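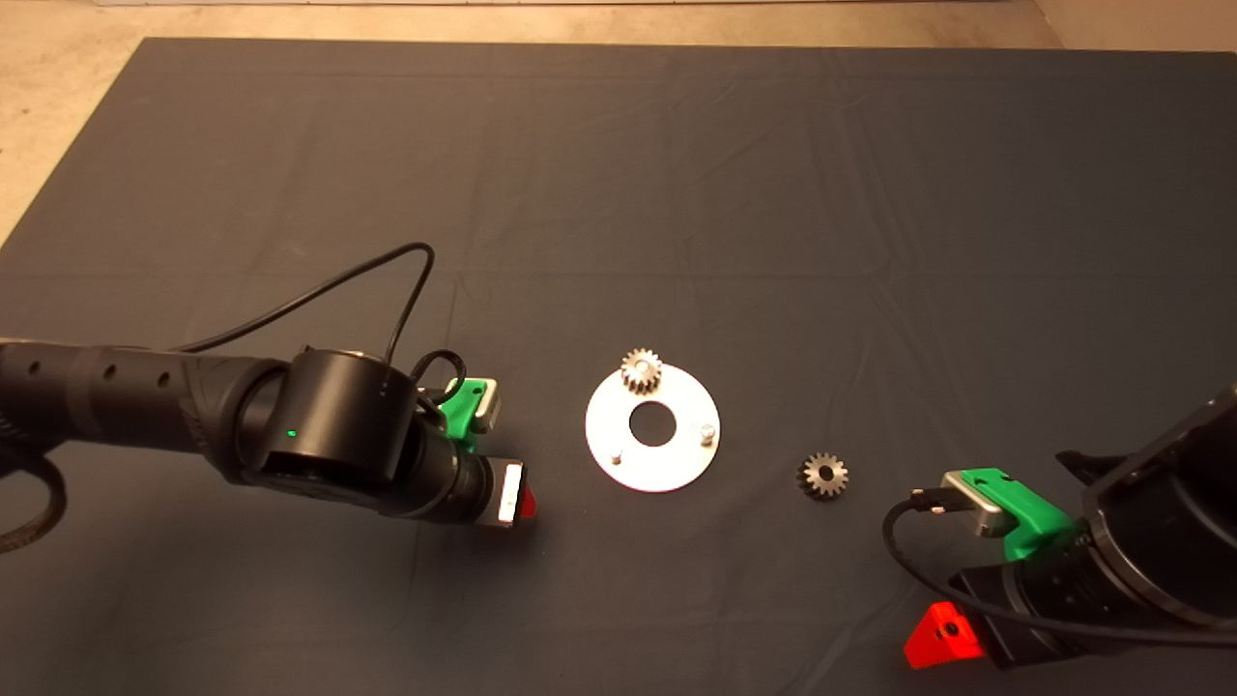
A morning at the Jurić workshop in Jollilberg
By Sorin Vukčević, November
3 min read
Search this site Type and press enter

I had wanted to get inside Jurić for years, and when the open morning was announced I put my name down straight away (there were only 12 places!). They make small metal parts in an old dairy building behind the station at Jollilberg, and you would walk past it without a second look.

Krum Begović met us at the door and took us round. He started on the turning side, where bar and sheet come in from Graltach, and then let us handle finished pieces for as long as we liked. My favourite by a mile was a flat round aluminium plate with a hole through the middle and two short metal pins standing up from it. Such a plain thing, and so pleasing! It has a soft silvery-white surface that picks up the light, and laid out on a dark grey cloth it looked good enough for a jeweller's window.

I asked far too many questions about pins. Krum didn't seem to mind. He told us the plates are made in batches of 200 and that the holes for the pins are the part he still fusses over, after 21 years in the trade. He passed round a tray of rejects and I couldn't find the fault in a single one, though a lady from Beltia spotted two before I had my glasses on.

Coffee was at half past ten, with very good plum cake. We were meant to be out by eleven and left closer to noon.

Entry was 5 euros, paid at the door, cash only. Wear flat shoes, and if you drive, park by the station, as the yard is kept clear for deliveries.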